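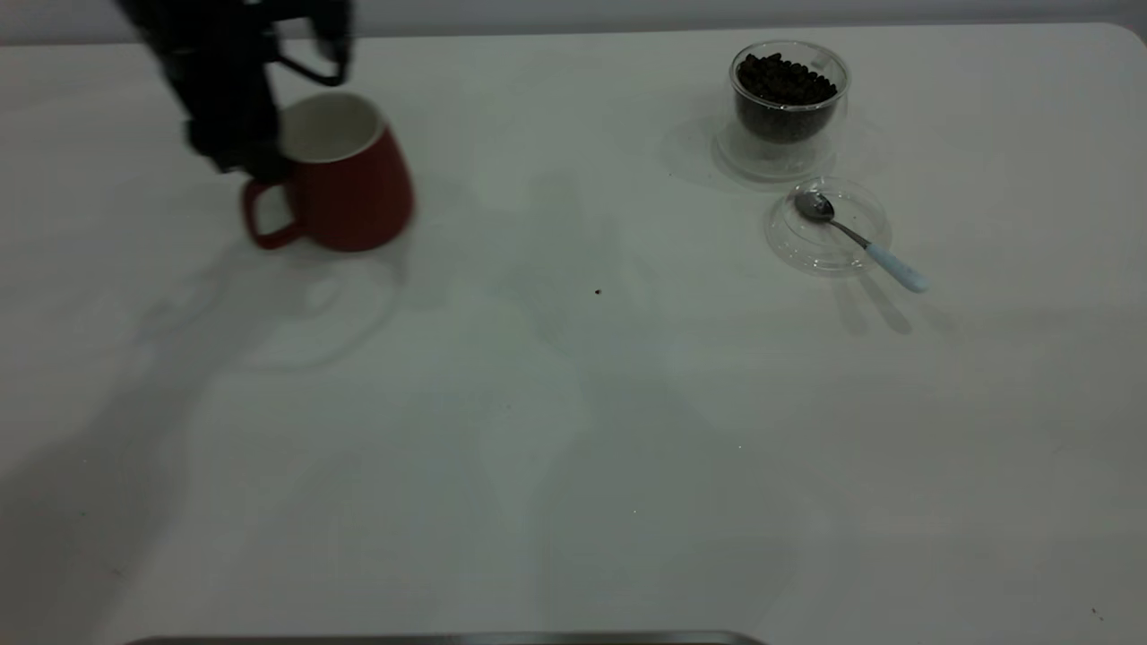 Skallura tabletop set: read me before you use it, and certainly before you add to it

Version 2, 8 August 2018
Kept by Jae-hoon Geum at the Blackburn bench

Welcome, and thank you for taking an interest in our recordings! Skallura is a collection of short tabletop tasks carried out by a robot arm with ordinary kitchen things: mugs, jars, spoons, saucers and the like. It holds 653 recordings at present. Most of this file is about the house rules we follow when we make them, which people ask about far more often than they ask about the file format (though that is in here too, towards the end).

The rules started life as a page taped up at Flakwood, our other bench, and they have been rewritten a good many times since. They are our own working habits and don't replace the safety standards that apply where you work, or your arm maker's manual. If one of those is stricter than we are, please follow it and let us know, so that we can catch up.

Setting the table

Wipe the table down before the first recording of the day and again after anything has been spilt. A stray crumb that turns up partway through a session may stay where it is, but put it in the notes. We used to stop and tidy, and then found that half a session had a clean table and half didn't, with no record of when it had changed.

Put out only what the task sheet lists. Glass is welcome, and we are rather fond of it, as clear dishes on a pale table give vision people something to chew on. Do keep glass out of the arm's planned path unless it is the thing being handled, and leave a good stretch of bare table between the two. A jar of coffee beans knocked over is a long afternoon on your hands and knees.

No hot drinks, ever, including your own. Mugs used in a task must be empty.

While the arm is moving

One person has the stop button and does nothing else. They don't write notes, answer the door or look after the cameras. If they need to step away, the arm is parked first.

Hands stay off the table from the start call to the park call. This goes for the far corner as well, and for that spoon which is only slightly out of place.

Go slowly near rims and handles. Our rule is half the normal travel speed for the last stretch of the approach, and the gripper should be opened before it gets there. A mug that has been nudged by a finger is still a perfectly good recording, so please keep it and mark it as a nudge.

Labelling and keeping

Every recording gets one of three outcomes: done, not done, or stopped. "Stopped" means that a person pressed the button, whatever the reason, and we never ask anyone to justify it.

Don't throw away blurred pictures. A moving arm smears, and so does whatever it is holding or pushing. Filtering those out gave us a lovely crisp set that was no help to anybody working on real motion. Mark them "blur" and leave them in.

Files and known gaps

Each recording has its own folder, with the pictures, the arm log, the task sheet and a plain text note. Long recordings are split after 2000 pictures and the parts are numbered in order. Read the note first; it is often the most useful thing in there.

The tables are nearly all pale, and we are short of patterned cloths and evening light. We hope to put some of that right in November. Labels in the oldest folders were done before "stopped" existed as an outcome, so treat their "not done" with a little care.

The Gurus (our name for the people who check new folders, and they didn't choose it) will look over anything you send and write back with questions. Please send the task sheet along with the recordings, even if it has coffee on it.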